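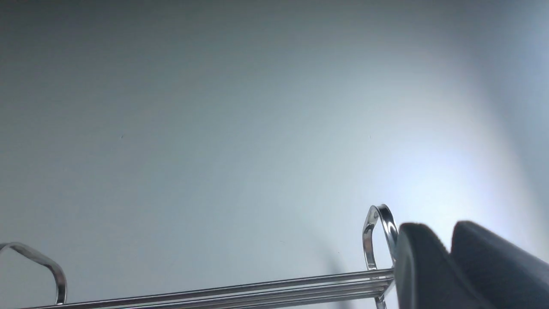 Okay, entryway talk, take three! Thank Edeltraud first, then straight into shoes - they're the reason most of you came. My rule at home is easy: whatever you wear most goes where your foot lands. Slides side by side, heels facing you, so you step in and go.

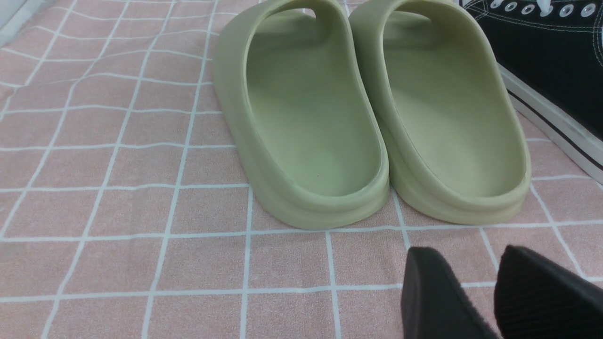

Sneakers go next to them, laces tucked in (I'm terrible at this, admit it). Winter boots get their own spot in February and not a day longer. Ask who has more than two pairs by the door. Wait for the groans!

Then racks. I like plain chrome bars with a good wide gap, so a broom still gets to the floor.

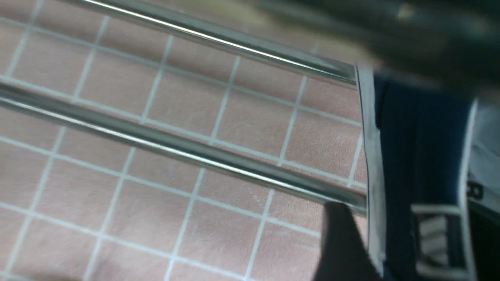

Wipe the bars with a soft cloth, dry them, done. Urs will want to talk about the Brastier hallway - let him, then questions.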